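Podano: hand-held gripper recordings, power strip task

Recorded at the Cledby shared workshop with the Nener gripper pair, second build. Assembly by Femi Aliyu, labels by Salamatu Effiong.

179 episodes, 600 frames each. Two views: gripper and head.
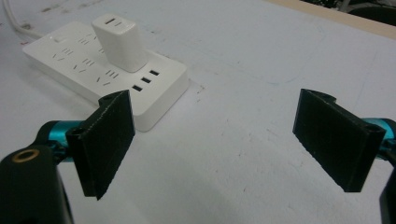

Gripper view, jaws open. Charger in the strip, USB ports at the right-hand end.

Finger pads are black and textured. Replace both pads together and rerun the width calibration before recording. Episodes with dropped frames are listed in skip.txt (6 entries).

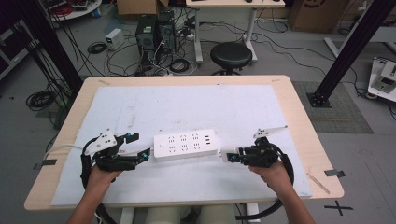 Head view. Left gripper at the switch end, right gripper reaching for the plug.

Report label errors to Salamatu.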